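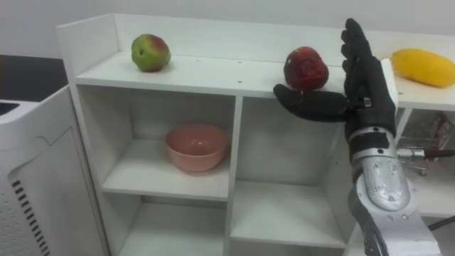 Cómo grabar ejemplos de recogida de objetos en una estantería

Esta guía explica cómo preparamos y grabamos demostraciones teleoperadas con un humanoide delante de una estantería de cubos abiertos. Sirve para tareas del tipo "coge la manzana y déjala en el cuenco". Se supone que el robot ya está calibrado y que el operador ha hecho al menos una sesión de práctica sin grabar.

Qué hace falta

- El robot con las dos cámaras activas: la de la cabeza y la fija de la habitación.
- Una estantería blanca o de un solo color, apoyada contra la pared.
- Fruta y un cuenco. Nosotros usamos manzanas de distinto color, alguna pieza alargada y un cuenco rosa.
- Plisolura 4 o posterior para la grabación y el etiquetado.
- 500 MB libres por episodio si se guardan las dos cámaras sin comprimir.
- Dos personas: una opera y la otra repone los objetos y vigila la parada de emergencia.

Paso 1. Colocar la escena

Ponga la fruta en la parte de arriba de la estantería, con separación suficiente para que quepa el pulgar entre una pieza y la siguiente. El cuenco va en uno de los cubos, cerca de la mitad delantera. Si lo mete hasta el fondo, el antebrazo roza el borde superior y el episodio casi siempre se pierde.

No vacíe la habitación. Las primeras grabaciones las hicimos en un laboratorio limpio y la política resultante fallaba en cuanto aparecía un mueble al lado. Ahora trabajamos en dormitorios y cocinas normales y dejamos los muebles en su sitio. Lo único que retiramos es lo que pueda engancharse con los pies.

Paso 2. Revisar los cables

Levante los brazos del robot hasta la altura de la balda superior y bájelos despacio. Los cables tienen que acompañar el movimiento sin tirar del hombro. Repita con el tronco girado hacia cada lado. Si algún tramo queda tenso, dé más holgura antes de seguir - no lo arregle a mitad de un episodio.
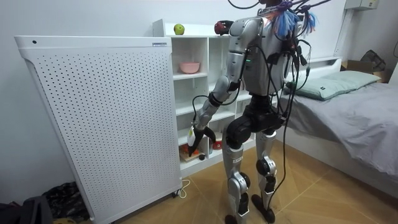

El robot ante la estantería, visto desde la cámara fija. El cuenco rosa ocupa uno de los cubos superiores.

Paso 3. Comprobar las dos vistas

Abra la vista previa en Plisolura. En la cámara de la cabeza deben verse a la vez el objeto de destino y la mano en la posición de aproximación. En la cámara fija basta con ver el brazo que trabaja y la zona de la estantería donde está el objeto. Es normal que el cuerpo tape parte de la balda de arriba; para eso está la otra cámara.

Bloquee la exposición y el balance de blancos. Con paredes y muebles blancos, el modo automático cambia el brillo cada vez que el brazo entra en la imagen.

Paso 4. Grabar

1. Escriba la instrucción en el campo de texto antes de mover el robot. Una frase y un solo objeto: "coge la manzana roja".
2. Lleve la mano a la posición de inicio y pulse Grabar.
3. Acérquese de forma continua. Con la mano articulada, mantenga los dedos extendidos y el pulgar separado hasta llegar a la fruta.
4. Cierre la mano, levante y espere un segundo antes de ir hacia el cuenco.
5. Suelte, retire la mano del cubo y pulse Ok.

Si el objeto se cae, no lo persiga. Termine el episodio y márquelo como fallido. Los fallidos también se guardan, en una carpeta aparte que usamos para entrenar el detector de errores.

Paso 5. Variar

Cambie una cosa cada vez: el orden de la fruta, el cubo del cuenco, el brazo. Cada 4 episodios recolocamos todo. Para una tarea sencilla como esta pedimos 400 episodios válidos, repartidos en varias habitaciones. El conjunto Dendlow, que incluye también las tareas de bandeja, va ya por 2.874.

Paso 6. Revisar y subir

Revise los episodios el mismo día, a velocidad doble. Descarte los que tengan saltos entre cámaras o una instrucción que no coincida con el objeto cogido. Este último error es el más frecuente, sobre todo con dos manzanas en la misma balda.

Suba la carpeta completa desde el menú Exportar. Las dudas de formato se responden en el canal Gurus, donde también está la plantilla de nombres de archivo.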